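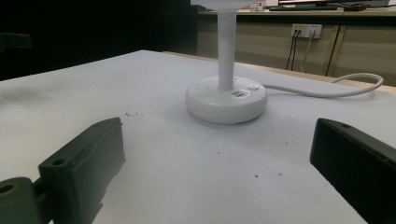
The Patience of Lamps

Inside the slow, oddly tiring business of teaching a machine to use its hands

By Hagos Tesfamariam

18/07/2025

The first thing I learned about training a robot is that you can be bad at picking up a lamp. I had gone forty-odd years without suspecting it. I own lamps. I have moved apartments with lamps under each arm and a third held by the cord in my teeth. But put a gripper in each of my hands, tell me the fingers at the end of them are now my fingers, and I become a man trying to butter toast with a pair of garden shears.

The place where I found this out is called Trovina, a small outfit that gathers demonstrations for companies that want their robots to do chores. You might expect a lot of robots. There's a good deal of black curtain, a dark gray carpet, a table with a white board laid over it, and a great many cables, several of which I was asked not to step on and did.

The idea is simple enough to explain at dinner, and I have, to people who were eating. A learning system can't be told how to move a lamp, at least not in any way that survives contact with a second lamp. So you show it. A person does the job holding the same sort of grippers a robot would have, cameras record the view from the hands and from the head, and the recording becomes one example. Then the person does it again, slightly differently. Then again. Somewhere down the line a program named Dida chews through the lot and tries to work out what all these episodes have in common.

What mine had in common was swearing, but the sound isn't kept.

A session is 30 episodes. I was given one to complete and a manual to read first. The manual is 58 pages long and belongs to a genre I hadn't met before, a sort of etiquette guide for wrists. It tells you how to enter the picture and how to leave it. It tells you to avoid "decorative motion," a phrase I've been applying to my relatives ever since. It has a whole section on hesitation, of which more in a moment, and a single paragraph on what to do if you sneeze (carry on if your hands are empty; otherwise throw the episode out).

My task was listed as "approach and grasp, desk lamp, either hand." The lamp is a white affair on a round base that doubles as a power socket, with outlet slots and a pair of USB-style ports set into the top. Its head has two little ears. I'd like to report that the ears made no difference to me, but by the middle of the session I was addressing it by name, and the name was Kevin.

A white lamp on a white board is, I gather, a small cruelty to any system that has to decide where one stops and the other starts. The woman running the session regarded this as a selling point. Homes are full of white things on white things, she told me, and if the training only covers red blocks on blue mats, you get a robot that is superb in kindergartens.

The grippers themselves come from a company called Kingi, and they are better made than anything in my kitchen. You squeeze, the linkage moves, and the two fingertips come together with a neatness that makes you want to do it over and over in the air, like a man trying out new barbecue tongs. The manual has a line about this too.
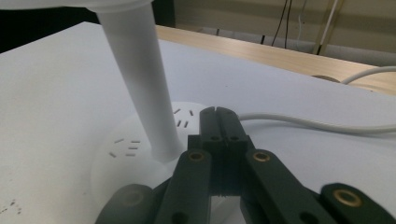

The trouble with being smooth

My early episodes were rejected for being too careful. I crept up on the lamp as if it might bolt. I paused, adjusted, paused again, and closed the fingers with the solemnity of a bomb technician. Played back, it looked like a nature documentary about a very old crab.

The problem with pauses is that the system copies them. It has no way of knowing that I stopped to scratch an ankle with the other foot, or to wonder about parking. All it knows is that a skilled human, on reaching this spot, went still for a while, and so going still must be part of the job. Feed it enough of that and you have a robot that walks up to your lamp and falls into thought.

So I sped up, and was rejected for that as well. I knocked the base. I nipped the cord. Once I closed the gripper on nothing with tremendous confidence and carried the nothing some distance before noticing.

There was a short talk about cords. People who do this work have strong feelings on the subject. A cup is a cup wherever you put it, but a thing with a cable attached is really two things, one of which has opinions. The cord loops differently each time, it drags, it gets between the fingers, and it turns a simple lift into a negotiation. I was told that an earlier batch, collected in April at another site, had used lamps with the cords tucked out of sight. The resulting policy was wonderful with lamps that weren't plugged in. Real ones baffled it. Trovina now leaves the cables where they fall, and the collectors have learned to reach around them the way you'd reach around a sleeping cat.

Two hands are harder than one, which surprised me, as I'd been using two for years. Much of the time the second gripper has nothing to do. It has to wait, open, in a plausible place, without fidgeting. I hadn't known how much my spare hand fidgets. It drifts. It points at things. In one of my episodes it appears to be conducting.

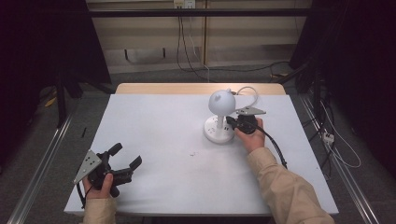 By then I had developed a theory that the whole art lay in the elbows, and I shared it with everyone who came within range. The regular collectors listened politely. They had theories of their own. One held her breath on every approach and let it out on the grasp. Another hummed, always the same tune, and claimed his episodes ran short if he skipped the chorus. They talked about good takes the way bowlers talk about good frames, and they could look at a replay and say whose hands those were from the angle of the approach alone. I asked whether the robot would end up with somebody's style. Everybody's, I was told, averaged, which is a strange sort of immortality and doesn't come with royalties.

The reviewing happens on a program called Tason, and it's where the real severity lies. Every episode is watched, trimmed at both ends, and marked as a keeper, a failure, or a recovery. Recoveries are prized. If you fumble the grasp, back off, and try again sensibly, that is worth more to the system than a clean run, because a robot that has only ever seen success has no idea what to do on a bad day. I pointed out that I'd supplied a great many fumbles. The reviewer agreed. She said the difficulty was in the part that came after.

It's easy to be grand about all this, and plenty of people are. The brochures I was handed use the word "future" a good deal and the word "lamp" hardly at all. On the floor the conversation is mostly about sore thumbs, the right shoes for standing on carpet, and whether the board has been moved since the last session. The money is decent, I was told, better than the call center and worse than the dentist. Nobody I met thought they were building a butler. They thought they were getting through the list, and the list that week said lamps, then bottles, then something involving a zipper that made a grown man put his head on the desk.

I asked the session leader if it bothered her, spending her days showing a machine how to do what any toddler can. She said I should try teaching a toddler. Then she asked if I was ready to go again, and would I please leave my left hand alone.

Of my full session, 2 episodes were kept. One was a clean grasp, from late on, when I was too tired to be interesting. The other was a recovery. I missed the lamp, drew back, took a better line and got it, and if you ever own a robot that comes at your bedside light slightly from the right, with a certain wounded dignity, I'd ask you to be patient with it.

Hagos Tesfamariam writes about work and the people who do it. His thumbs have recovered.

This site uses cookies to remember your preferences and measure traffic. By continuing to browse you agree to their use. Accept all | Manage settings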